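Flurka Tabletop Kit: notes and data card for the loan unit

Maintained by Lilla Bognár and Tarık Işık
Last revised July 1, 2024

What this is

Flurka is a two-arm tabletop kit sold by Umden. You get the arms, the grippers, the wrist cameras, a great many cables and a setup guide that assumes you have already set one up. We had a unit on loan for 14 days and used it to record a small set of cup-handling episodes. The files cover both things: our notes on the kit as a product, and the data we made with it.

If you came only for the data, skip to "Recording." If you came only for the opinions, they are spread evenly throughout.

What's in the folder

episodes/ – one folder per episode, with joint positions, gripper opening and video
calib/ – calibration files for both arms, plus the first attempt, kept as a warning
notes/ – operator notes, lightly edited for language
tools/ – a viewer and a script that checks timestamps

Setting up

Umden's box says setup takes an afternoon. Ours took two, and the second went mostly to a firmware update that wanted the arms unplugged, then plugged in, then unplugged in a different order. Birsen Karakaya wrote the order down. It is in notes/startup.txt and you should treat it with respect.

The table clamps are good. The clamp instructions are a drawing of a hand. Tighten both sides before you power anything, and run calibration again if either base has been moved, leaned on or admired too closely. 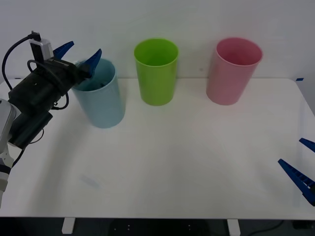

The grippers are the best part of the kit and the reason we would consider paying for one. They open wide, close evenly and don't twitch at the end of a move, a habit we had come to accept from cheaper hardware. Most of our episodes start with a reach for a plastic tumbler, and the approach that worked best for us was from above, with the fingers brought down into the mouth of the cup, as the left arm has it with the light blue one. Going for the outside of a tapered cup is possible, but the grip has to be lower than you think and the wrist complains. Watch the cables too. They hang in loops off the arm, and Umden's cable clips are sold separately.

Recording

The task is plain: pick up a named cup, put it down at a new spot, let go. Each episode has a one-line instruction typed by the operator before the start. I-hsuan Cheung and Haris Khokhar did nearly all the driving, and you can tell them apart in the data. One is smooth and slow. The other is Haris.

Episodes are logged as "done," "dropped" or "stopped by hand." We left the dropped ones in. A policy that has only ever seen success tends to be very confused by a cup on its side, and so are some of our colleagues.

Known problems

- In 9 episodes the instruction names the wrong cup. They are listed in notes/mislabeled.txt and we have not fixed them, on the theory that someone will want them.
- The right wrist camera lost video for up to 7 frames at a time during the first week. A new cable cured it.
- Gripper opening is stored as a fraction on the left arm and a percentage on the right. Umden calls this a setting. We never found the setting.
- The timestamp script fails on folder names with spaces. Don't use spaces.

Support

We wrote to Umden six times. The replies were friendly and, by the fourth, useful. Their spare parts come through Fortin, who answer the phone, and that alone puts them ahead of most of this industry.

Would we buy it?

Probably, for teaching and small recording jobs. For anything that runs all day we would want better cabling and a manual with verbs in it. Umden says a new version of the software is due in December. Tarık has asked for the loan unit back when it arrives – send him your complaints before then and he will pass them on, with edits.

Use and credit

Use the episodes for whatever you like, including commercial work. Please cite the folder name and the revision date. Corrections go to Lilla, preferably with the episode number in the subject line.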